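June, morning

Woke at 5 to the garbage truck and could not get back to sleep. Made coffee and sat on the back step. The tomatoes in the far bed have finally taken. The ones by the fence are still yellow at the bottom and I think the soil there is no good.

Walked to the Burnside branch when it opened and returned the two books on canal building. The third is still under the bed somewhere. The woman at the desk let me renew it anyway. I took out a history of the Bayram salt works, 209 pages, small print. The first chapter is mostly about a dispute over a road. I liked it more than I expected and read on the bench outside until my neck got hot.

Afternoon

Dentist at 2. Filling on the lower left, the one I have been chewing around since winter. It went fine. My lip was numb until dinner and I bit it once on a cracker. Next visit in 3 months.

Stopped at Kiltano on the way home for lamp oil, string and a new washer for the kitchen tap. They had moved the plumbing aisle again. The washer was the wrong size, of course — I had measured the old one with a school ruler. It will have to drip another night. I put a dishcloth under it so I don't hear it.

The bus back was 14 minutes late and I stood the whole way. Two boys argued about whether a whale has knees.
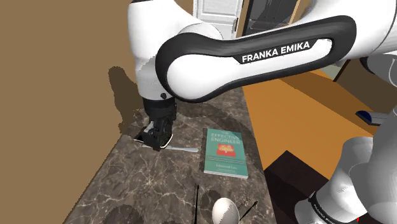
Evening

Rice and beans, with the last of the cilantro. Called my sister. She is still thinking about the apartment on Bodberg Street and still does not like the stairs. I said stairs are good for you and she said I should come and carry her groceries up them, then. She wants me there for the second viewing. I said yes before I checked, and it may be the same afternoon as the choir thing.

Read two more chapters of the salt book. The road dispute went on for years and one side ended up building its own road right next to the first. Both are still on the map at the front — I looked.

Tomorrow: washer, the right one. Water the far bed early. Look under the bed for the canal book.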